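Learning from Demonstration, week 7 notes
Topic: collecting the examples
Notes typed up by Melina Liapis from Ketill Bundgaard's lecture, additions from the lab section (Fotini Politis). Corrections to Fotini please, she keeps the master copy.

Before lab: read sections 1 to 3. Section 5 is the homework.

1. Where we are

Last week: behavior cloning, loss, why errors pile up. Policy drifts a little, sees a state it never saw in training, drifts more. You all had the plot.
This week: where the pairs come from. Observation in, action out. Somebody has to make them.

Three usual ways:
- Teleoperation. Person drives the real arm. Actions are exactly what the robot can do. Slow, tiring, ties up the arm.
- Kinesthetic teaching. Push the arm through the motion by hand. Fine for one arm, awful for two. Your own body ends up in the camera view.
- Handheld grippers. Person holds the gripper, no arm at all. Fast. You pay for it later, when the hand does something the arm can't reach.

We use the third for the Peltau task set. Two-handed, one device per hand.

2. What gets stored

Per episode: camera video, pose of each gripper, jaw opening, timestamps, task label, operator ID.
Time alignment matters more than people expect. Streams run at different rates. Resample to one clock BEFORE you compute actions. If the jaw signal lags the video, the policy learns to close late. Kouris had this in his project last year and spent most of February thinking it was the network.

Action = relative pose to the next step, in the gripper's own frame. Not absolute. Absolute ties you to one table position. (Exam-type material, Ketill said this twice.)

3. Doing an episode

Start pose: both grippers in view, still, jaws open. Hold a beat, then go.
Move at the speed you want the robot to move. Fast demos look good and train badly.
One grasp, one intention. If you hover and think, the pause goes in the data and the policy learns to hover too.
Bare fingers stay off the objects. The robot has no fingers to help with. If you touched something, mark the episode and redo.
Keep cable slack. A tight cable pulls your wrist and you wont notice, but the pose track will.
Mistakes: a dropped object that you pick up again inside the same episode is worth keeping, tag it "recovery". A dropped object you gave up on is a fail. Tag it, don't delete it.

Target per task: 200 episodes kept, after filtering. Lab groups do a smaller share, see the sheet on the door.

4. Variation

The part that gets skipped. 200 identical demos = one demo with noise.
Vary: object start position, object angle, which hand goes first, operator, light.
Don't vary: camera mount, the definition of "done", jaw calibration.
Change one thing per block of episodes and write down which. Otherwise no way to tell later what helped.

Small example from the Arholm runs. Group A, one operator, neat and consistent. Group B, several operators, messier. Same number of episodes. A had the lower training loss, B did better on the robot: 68 percent success, with A well under half. Periklis asked if it was just operator count. Can't say, the start positions were also wider in B. Bad experiment design, good discussion.

Operator style is a real problem though. Left-first and right-first people average out to a policy that starts with neither. Either fix the order or use a model that handles several modes (week 9).

5. Homework

a) Take the Ditton log files from the course folder. Find the episodes with a clock offset. Say how you found them.
b) Plot jaw opening against time for five episodes. Mark the grasp. Is there a pause before it?
c) Half a page: what would you vary first for a two-handed task at a small table, and what would you hold fixed? Reasons please, no lists copied from section 4.

Hand in before Wednesday lab. Lazaridis is grading, he reads the plots first so label teh axes.

Reading: Petridis handout, chapter on demonstration quality. Skip the proof.

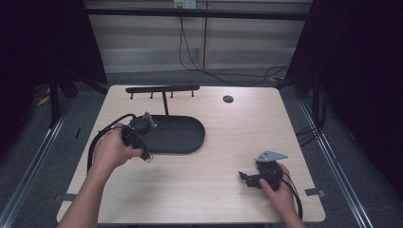 Fig. 1. Two-handed collection at the table, one handheld device in each hand.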